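Two-operator garment demos on hand-held grippers: how much variation before it hurts? 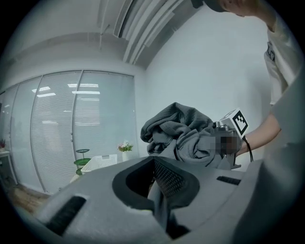 Opening post, brarnlow_rig

Current task is dark knitwear, two people, one hand-held gripper each, cube marker on top. Target is 600 accepted episodes. The policy will see wrist views only, no external camera.

My question is about start states. At present each garment is crumpled by hand before the take, with no rule on how. Replay loss on the held-out set is fine, but the policy hesitates before the first grasp. I suspect the start states are too varied for the number of episodes. Has anyone fixed theirs to a small set and seen a difference?

nollarano
Reply 1

Yes. We used 6 start states, printed on a card, and cycled through them. The hesitation went away. Generalisation to towels also went away.

I would look at the garment colour before the start states. Dark grey cloth in front of a grey gripper gives you very little edge to work with. If the first grasp depends on finding a hem, that is your problem.

dristard_k
Reply 2

Disagree with fixing the start states. A policy that only works from six piles is a replay with extra steps. Hesitation before first contact is usually a timing fault in the demonstrations: the operator looks, decides, then moves, and you are recording the looking. Trim the idle head of each episode and retrain before you change the protocol.

brarnlow_rig
Reply 3

Idle head is trimmed already, threshold on gripper speed. Median trim is 19 frames. I can raise the threshold, but slow approaches will be lost with it.

Colour is a fair point. The batch is all dark knits at the moment. Pale shirts are planned for November.

suwannarat_lab
Reply 4

Apinya Rungrueang here. Two things from our side.

First, check the marker track during the lift. When two operators work on one garment, a forearm or a fold of cloth can get between the other camera and the cube. We lost relative pose in short bursts and the interpolation hid it. Plot the raw detections, not the smoothed track.

Second, speed thresholds are a poor way to trim. Use first jaw closure and keep a fixed window in front of it.

dristard_k
Reply 5

Fixed window assumes the first closure is the first grasp. Our operators click the jaws out of habit.

suwannarat_lab
Reply 6

Then use the first closure that stops short of fully shut. Cloth thickness shows up in the jaw width if your encoder is any good. On thin cotton it may not.

nollarano
Reply 7

It does not on thin cotton. We tried. On knits it should hold.

brarnlow_rig
Reply 8

Raw detections plotted for Friday's set. There are dropouts in the lift phase, worst on the second operator. I will reject the long ones, retrim on partial closure, and leave the start states alone for this run. If it still hesitates at 1,000 episodes I will try the card.

nollarano
Reply 9

Change one of those at a time or you will not know which did it.

brarnlow_rig
Reply 10

Agreed. Dropouts first.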